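Projekte > Tristix > README

Tristix – Leserbriefe über das Zusammenziehen

Hallo! Ich bin Hiu-tung Liao und sammle hier 400 Briefe an unsere Ratgeberkolumne »Stuver«, alle von Paaren, die gerade zusammengezogen sind oder noch darüber streiten. Namen und Orte habe ich ersetzt, alle wohnen jetzt in Jekcombe. 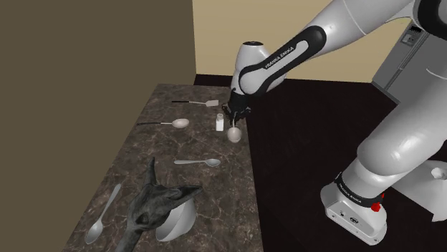
Am liebsten mag ich die Briefe, in denen es um Kleinkram geht und zwei Absätze später um die ganze Beziehung. Eine Frau schreibt fast 3.000 Wörter über das, was ihr Mann abends liegen lässt. Bei ihr stelle ich mir so eine dunkle Marmorplatte vor, mit etwas Kleinem, Hellem, Eiförmigem darauf, und keiner von beiden räumt es weg. Solche Briefe tragen das Label »alltag« (ja, ein sehr weites Label!).

Bei 80 Briefen ist meine Antwort dabei. Die würde ich heute teils anders schreiben – im Oktober gehe ich noch mal drüber.

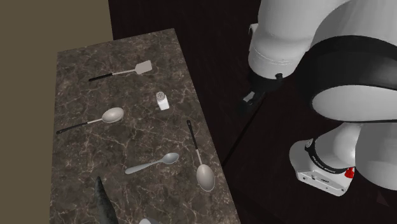
Felder

id: laufende Nummer
brief: der Text, Tippfehler sind dringeblieben
label: alltag, geld, kinder, familie oder sonstiges
antwort: kann leer sein

Bitte nicht versuchen, die Leute hinter den Briefen zu finden. Fehler im Label meldet ihr mir am besten mit der id.

Kontakt: Hiu-tung Liao | © Tristix | Nach oben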